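Farnex 小型冷蔵庫用ドアパッキン 汎用カット式

製品概要

Farnexの汎用ドアパッキンは、卓上型および小型の1ドア冷蔵庫を対象とした交換用部材です。純正部品の供給が終了した機種、または純正品番が特定できない機種での使用を想定しています。材質は軟質PVC、内部に可とう性マグネットを封入しています。長尺品を扉の寸法に合わせて切断し、四隅を付属の接合片でつなぐ方式です。

標準仕様

品番:Watov 127
供給形態:直線材4本、コーナー接合片4個
有効長:661mm(1本あたり)
取付方式:溝差し込み式
リップ硬さ:軟質
使用温度範囲:当社技術資料を参照
色:白、灰、黒
製造:Enditz工場

適合の確認

扉を開き、内張りの外周にあるパッキンの一辺を指で軽くめくってください。裏側に矢じり形の突起があり、溝に差し込まれていれば本製品の対象です。ねじ止め式、接着式、内張り一体式の扉には取り付けできません。外形寸法だけで適合を判断した場合の返品はお受けしていません。必ず溝幅と溝の深さを測定してください。

測定は溝の中心から中心までで行います。パッキン外縁で測ると仕上がりが長くなり、四隅に浮きが生じます。縦横とも2か所ずつ測り、値が異なる場合は短いほうを採用します。

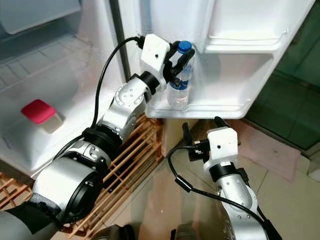

小型冷蔵庫の扉側下段に置いたペットボトル。キャップは青。

扉ポケットの荷重について

パッキンの密着不良として寄せられるお問い合わせには、扉の下がりが原因のものが含まれます。飲料を扉側に集中して収納すると、ヒンジ側を支点として扉の先端が下がり、上辺のすき間が広がります。この状態でパッキンのみを交換しても症状は改善しません。扉ポケットを空にした状態で閉まり方を確認し、改善が見られる場合はヒンジの調整または交換を先に行ってください。

本体の水平も確認が必要です。前脚をわずかに高くすると扉は自重で閉じる方向に動きます。逆に前下がりの設置では半開きのまま止まりやすくなります。台やラックの上に設置する場合は、台自体のたわみを含めて水準器で測定します。すのこ状の天板では脚が桟の上に確実に載る位置を選び、脚が桟の間にかかる場合は当て板を敷いてください。

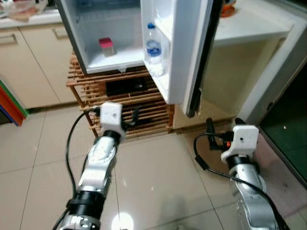
設置台の耐荷重は、本体質量に収納物の質量を加えた値で判断します。扉を開いたときには重心が前方に移動するため、奥行きの浅い台では転倒防止金具の併用を推奨します。背面の放熱空間は本体の取扱説明書に従ってください。放熱が不足すると庫内温度が下がりにくくなり、パッキン不良と似た症状が出ます。

交換手順

1. 電源プラグを抜き、庫内と扉ポケットの収納物を取り出します。
2. 旧パッキンを下隅から引き、溝に沿って全周を外します。工具を使う場合は樹脂製のへらに限ります。
3. 溝内の汚れを中性洗剤を薄めた水で拭き取り、乾燥させます。
4. 直線材を測定値に合わせて切断します。切断面は45度とし、マグネットも同時に切ります。
5. コーナー接合片を差し込み、枠状に組み立てます。
6. 四隅、各辺の中央、残りの部分の順に溝へ押し込みます。
7. 扉を閉じ、そのまま7時間放置します。

輸送時の折り癖が残る場合は、40℃程度の温水に浸してから平らな面で伸ばしてください。ドライヤーの近接使用はリップの変形を招くため避けてください。アルコール、シンナー、塩素系洗剤は使用できません。 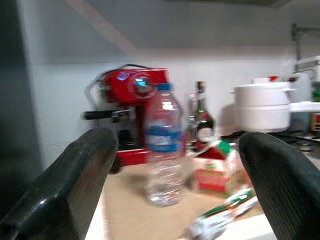

カウンター上のペットボトル。青いキャップ、青と白のラベル。

取付後の点検

名刺程度の厚さの紙を扉に挟み、閉じた状態で引きます。全周で一定の抵抗があれば正常です。抵抗のない箇所は溝への差し込みが浅いか、切断長が不足しています。前者は押し直し、後者は該当辺を切り直してください。余長による浮きは、接合片を外して端部を1mmずつ詰めて調整します。

点検後に通電し、庫内が設定温度に達してから食品を戻してください。

保守

リップ表面の清掃は月に一度を目安とします。糖分を含む飲料が付着したままになると、開扉時にリップが引かれて溝から抜けることがあります。亀裂、硬化、黒かびの定着が認められた場合は全周を交換してください。一辺のみの部分交換は、新旧の厚さの差によりすき間が生じるため推奨しません。

関連部材

コーナー接合片(4個入、白・灰・黒)
樹脂製へら
当て板(すのこ台用)
Bauerfeind 型ヒンジ調整座金

技術問い合わせ

適合判定:Mareike Stöcker
返品・数量見積:Jörg Mühlbauer

お問い合わせの際は、冷蔵庫の型式、溝幅、溝の深さ、縦横の測定値をお知らせください。火曜日は測定室の業務のため、適合判定の回答が翌営業日となります。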